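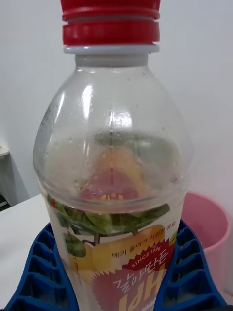 Clear plastic bottle, red screw cap, white collar under the cap.

Consumer Claims and Evidence
Lecture 7 notes: What "recyclable" means, and what it doesn't
Instructor: Yaqin Qian

Read these before section. The slides leave out most of the argument.

Where we left off

Last time we looked at "natural" and decided that, as printed on most packages, it commits the seller to almost nothing. Several of you wrote in your responses that "recyclable" must be a better word, on the grounds that recycling is a physical process and a thing can either go through it or not. I'd like you to be less sure of that by the end of today.

Four questions hidden in one word

When a package says recyclable, it could be telling you any of these:

1. The material can be melted or broken down and made into something else, given the right equipment.
2. The object, as made, can get through a sorting plant and end up in the correct pile.
3. Somebody near you collects it.
4. Somebody buys the sorted pile and makes something out of it.

Most shoppers hear number 4. Most labels, as far as I can tell, are written with number 1 in mind. The distance between them is where the trouble is. A statement can be true at level 1 and useless at level 4, and the company hasn't lied to you.

Take a plain drink bottle. It's the best case there is for household plastic, and people who defend the word always reach for it. Fine. But the body and the cap of a drink bottle are usually two different plastics, and they are commonly separated by chopping everything up and letting the pieces float or sink in water. That works well enough. It also means "the bottle is recyclable" is shorthand for a chain of steps, each of which loses some material. A claim made about the object is really a claim about the chain.

The number in the triangle

The number stamped on the bottom identifies a type of resin. It was never a promise of collection. Number 7 is simply "other," a bin for everything that didn't get its own number, and 6 is polystyrene, which many towns won't touch. Yet ask a room of adults what the triangle means and they will tell you it means "put it in the blue bin." I ask this every term. I've stopped being surprised.

Is that the sellers' fault? Partly. A ring of arrows is going to be read as a ring of arrows, whatever the small print says.

Case: the Dirkness study

You have the Dirkness packet in your reader. Dirkness makes lunch containers, and its website said that "9 out of 10 customers recycle their Dirkness box." (The page has been changed since I first assigned it. Use the printout.) The footnote says the figure comes from an online survey of 1253 registered customers.

Things to notice:

- Registered customers are people who liked the product enough to fill in a form. We don't know what everyone else does.
- The question asked was "Do you recycle your Dirkness products when possible?" The last two words do a great deal of work. A person who has never once found it possible can answer yes and be telling the truth.
- It was a survey of what people say. Nobody looked in a trash can.

The sample size is the thing students usually praise. A large sample makes you more certain of the answer to the question you asked. It does nothing for you if the question was the wrong one. I would take a small audit of real trash over that survey any day, and I'd still want to know whose trash it was.

Case: Guillot versus Unell

These two are more interesting, and I don't think either comes out well.

Guillot sells single-use cups and says they are "100% recyclable." Unell sells reusable plastic cups and says they are "the greener choice." The first claim is at level 1 and stays there. The second is a comparison with no second half - greener than what, and after how many uses? 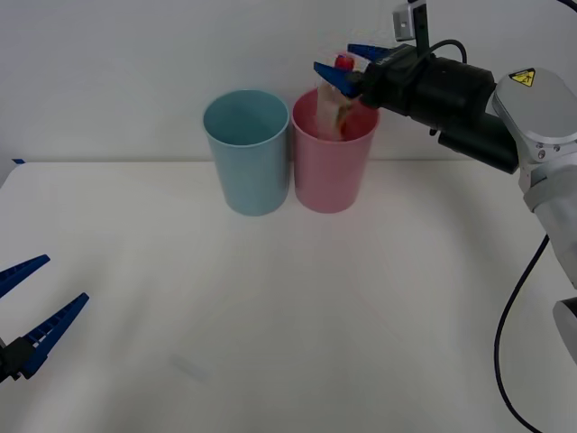

Reusable or not? Two plastic tumblers, light blue and pale pink.

A reusable cup generally takes more material to make than a throwaway one, so it begins behind and has to catch up. How fast depends on weight, on how it's washed, and on whether it gets used at all. Unell's own leaflet gives a break-even point of 26 uses. I'd call that believable, but look at the assumptions on the back: a full dishwasher every time, and no cup ever lost. In my house neither is true. Change the washing to a running hot tap and the break-even point moves a long way out, and may never arrive.

None of this shows that reusables are a bad idea. I own plenty of them. It shows that "greener" belongs to a habit, and a company selling you a cup can't sell you the habit.

Objections I expect in section

"Isn't this just nitpicking? At least they're trying." Maybe. I can't see trying on a label. I can see words, and I can ask what would have to be true for them to hold.

"If you pick every claim apart, people will give up." This one I take seriously, and I don't have a good answer. There's a version of doubt that turns into an excuse for doing nothing, and some of the industry's critics have ended up there. Argue with me about it.

For section

Bring one package from home with an environmental claim on it. Write down which of the four levels the claim reaches, and what you would need to find out to move it up one. Half a page is plenty. Then read the Nomholm chapter on deposit schemes, skipping the appendix, where the tables are mislabeled.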